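Small kitchen, what stays out on the table?
Posted in Kitchens and Storage

pakex_lu
We have one table and it does everything: prep, eating, drying dishes. Counter space is maybe enough for the kettle. I've been trying to decide what earns a permanent spot. My budget for changes is $100. Pictures of how it is now. 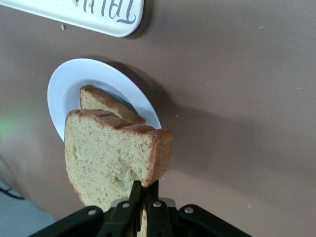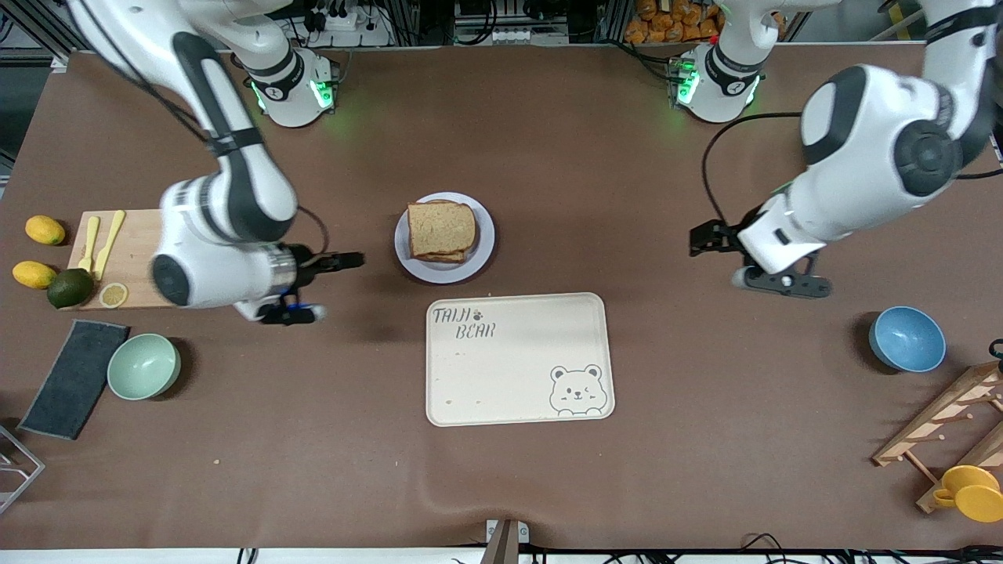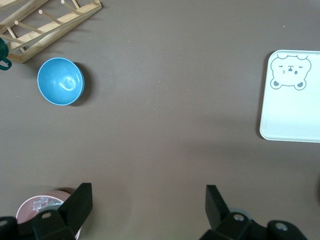 I'm leaning toward keeping the cutting board and the wooden dish rack out and finding a shelf for the rest. The bear tray is staying no matter what.

Nana Aidoo
Dish rack goes first. Pegs like that are fine for plates, but they drip on the table unless you keep something under them. Get a rack that sits over the sink.

valach300
Disagree with Nana. Over-sink racks are a pain when you need to fill a pot. I had one from Cladska and took it down in November. Put a towel under the wooden one and leave it.

Nana Aidoo
Depends on the sink. Mine is 11 inches deep and I've never had a problem filling a pot.

3918k
Bowls nest, so they don't need table space at all. One stack on a shelf. Also don't store avocados with lemons if you want the avocados to last, keep them in the fridge once they're ripe.

valach300
Lemons don't do anything to avocados. It's apples and bananas you want to keep away from them. Agree about the fridge.

3918k
Fair enough, I was thinking of apples.

pakex_lu
Sink is shallow so I think the rack stays where it is. Will look for a shelf for the bowls and mugs. Does anyone know if bread keeps better in a box or just wrapped up?

Nana Aidoo
Wrapped, cut side down. Freeze what you won't eat in two days.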